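Antonina Stasiv
Notes on collecting demonstrations for the bottle task, Oden project. Thread.

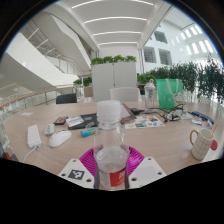

What makes one demonstration worth more than another when you are training a grasping policy?

Mostly how different it is from the ones you already have. A second pass with the same object, same table and same approach angle teaches the model very little. A pass in another building, with other clutter behind the object, teaches it a good deal, even if the hand movement is a bit untidy.

2/ Target for March is 820 accepted episodes. Accepted means it got through the tracking check and a person watched it at double speed. Raw recordings are not counted and I'd ask people to stop quoting them in the stand-up.

3/ Batches are 40 episodes. One operator, one location, one object family per batch. At the end of a batch you move. Changing rooms costs time and the schedule already allows for it, so please don't squeeze in a second batch at the same table.

4/ Clear bottles are the awkward family. Transparent walls take on whatever is behind them, and the waterline shifts when the bottle tilts. We had a policy last year that did well on opaque cartons and closed early on nearly every clear bottle. Oden v1 had almost no clear plastic in the training set, which explains most of it.

5/ Grip height: we now ask for low grips as well as mid-body ones. The early batches were nearly all mid-body, and the trained policy would go for the middle of anything, including objects that were half hidden. Low grips leave the cap and shoulder free, which matters for the handover task later on.

6/ Do not tidy the table. I know it feels wrong. Leave the mouse, the cables, the mugs, the wrappers, all of it. Move a thing only if it stops you reaching the object or if it would spill. A policy trained on bare tables looks for bare tables.

7/ Two exceptions. Papers with names or addresses get turned face down, and screens get switched off. Manon Grewal does the privacy pass and has sent back whole batches for one readable letter.

8/ Speed. Aim for the pace you'd use with your own hand if you were slightly tired. Very slow episodes pad the set with near-identical frames, and the policy learns to hover. We trim pauses over 2 seconds automatically, but trimming in the middle of a grasp leaves a jump in the trajectory, so it's better not to pause there.

9/ Failures. Keep them if you recover inside the same episode. A slip followed by a regrasp is useful, and we are short of those. If the bottle goes over and you have to pick it up with your other hand, mark the episode as dropped and start again.

10/ Finger wear. The ribbed fingers lose bite before they look worn. Sarkberg changes theirs every 22 batches and we have copied that. Write the change in the log, with the batch number, because grip width at contact shifts slightly with a new pair.

11/ Someone asked why we don't generate all of this in simulation. We do use it for reach and approach. Thin-walled plastic that gives under the fingers, with water moving inside, is still poor in our simulator. Isah has a soft-body branch that may help. I haven't tested it yet.

12/ Upload at the end of each batch, not at the end of the day. Tinard lost an afternoon of recordings to a full card and found out at 17:30, by which point the operator had gone home and the room had been laid out for a dinner.

13/ Open question for anyone doing similar work: how are you scoring variety across locations? We use a plain embedding distance on the first frame of each episode. It rates a change of lighting far too highly and a change of object too low. Replies welcome, papers preferred.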